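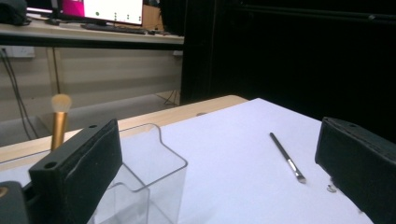

Section 2. Budgeting for the grippers

Read this before you sign anything. The Jernus quote covers the hand-held grippers and a carrying case, and the sales sheet calls that a full kit. I doubt it. Even brushes on white paper, with a clear container to put them in, need a table, power and a computer.

1. Write down the quoted price. Ours was $3,486 per station.

2. Add the parts Jernus leaves out. Echeverri wanted 63 dollars for one spare finger pad.

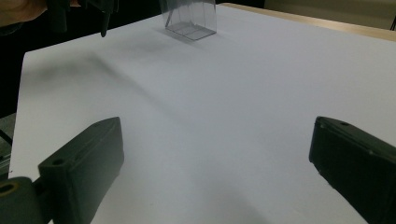
3. Price the props separately. Amar sells a "task pack" for nearly $3,000, and I would skip it. A clear plastic box and a sheet of paper can come from any office store.

Note: Stundach claims its pads never need replacing. Ask for that in writing.

4. Plan for two hands and two grippers at each station. A single unit looks cheaper on paper, but half the tasks on your list will call for a pair.

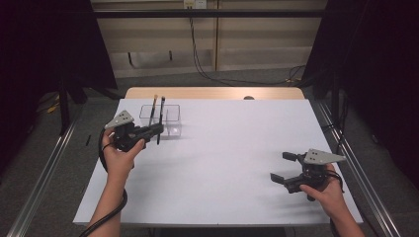
Check the cable length too, and add extensions to the budget if the computer sits across the room.

CAUTION: Do not pay for a service plan up front. The September price list buries the cancellation fee.

5. Count your wall outlets before choosing the spot for the table.

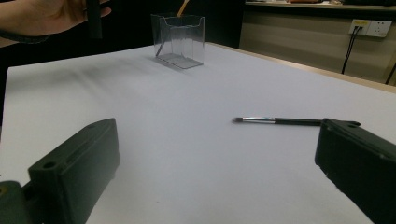
6. Send the finished sheet to Aurora Gouveia by 30th October. Quotes without a shipping line will be sent back.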